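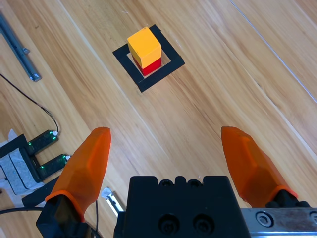
Student Team Takes Cube Stacking to Two Arms

August 7, 2023

The automation club at Luvelis technical school has moved its block-stacking project from one robot arm to two. The change was made at the start of the summer session and applies to all remaining work on the project, which ends with a public trial in October.

The task is set out in a one-page specification. Colored cubes are to be stacked inside a square marked on the table with black tape. The red cube is the base and the yellow cube goes on top of it. The green cube is handled separately and may be assigned to either arm. A stack counts as valid if it stands inside the outer edge of the tape and stays up after the gripper has opened and withdrawn.

Both arms carry parallel grippers with orange fingers. The fingers taper toward the tip, so the contact area on a cube depends on how far down the gripper travels before closing. Students spent most of the first two weeks on that one setting. If the grip is too high, the cube can rotate when it is lifted. If it is too low, the tips reach the table before the fingers close.

"The first program had a single grip height for everything," said Toon Verstraete, who teaches the course. "It worked for the base and failed for the second layer. They now calculate the height from the layer number and the measured size of the cube."
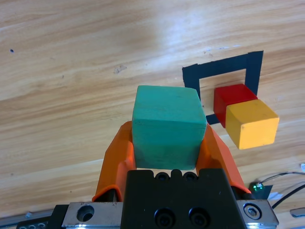
Cube size is measured by hand and entered in a table at the start of each session. The cubes are painted wood and are not held to a close tolerance, and the team found that a value copied from the previous group's notes was off by enough to disturb the stack on release. The release routine was rewritten as a result. It now opens the fingers at low speed, waits, and retracts straight up before any sideways move is allowed.

Coordination between the arms is handled with a simple reservation rule. The area over the taped square can be held by one arm at a time. An arm that needs the area requests it, waits for the other to report that it is clear, and then enters. The rule costs time, but the students chose it over shared-path planning so that every stop could be traced in the log. The log for the session so far holds 3,659 entries.

Each arm also has a camera mounted near the gripper, and a fixed camera covers the table. Images from the different views are stored with the log and used to check the position of the stack against the tape.

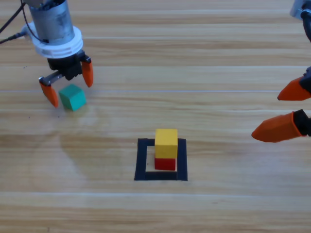 The red and yellow cubes stacked in the taped square, with the green cube under the open gripper of one arm.

The club has 18 members, divided into 4 groups that share the table by rota. Urho Sjöberg, who leads the software group, said the next item is recovery from a dropped cube. At present the program halts and a student resets the table by hand. The group intends to have the nearer arm locate the cube, pick it up and return it to its start position without operator input.

The October trial will be held in the Van Damme building. Each group will run the full sequence from a cold start, with cube positions set by the teaching staff shortly before the run. Groups may not edit their programs after the positions are known.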